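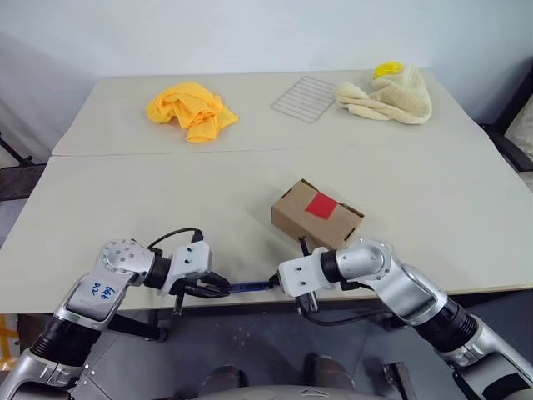
Gandurlow fan night FAQ

Quick answers, more to come when we get a minute.

When's it on?
Wednesday, doors 6 pm, cast on the carpet from 7.

Where?
Katum Theatre, Joltilthorpe. Parking's terrible, take the tram.

How many tickets?
700 seats. 269 held for fan club members, rest on general sale. Max four per person.

What's it cost?
$40. Includes the episode and the cast Q&A after. Snacks extra.

Who's coming?
Most of the main cast, we're told. Names go up once the network confirms, so please stop emailing about the wedding rumour. We don't know either!!

Can I get a selfie or autograph?
Autographs yes, one item each. Selfies up to the cast on the night. No posters bigger than A2.

Dress code?
Season two colours if you're keen. Jeans fine. Best dressed wins the Policarpio prize pack, judged at intermision.

Can I film the episode?
No. Phones away once the lights go down. Carpet and foyer are ok.

I can't make it anymore?
Refunds till the day before. After that you can change the name on teh ticket, use the link in your booking email.

Is it wheelchair friendly?
Yes, side door on the left, ring the bell.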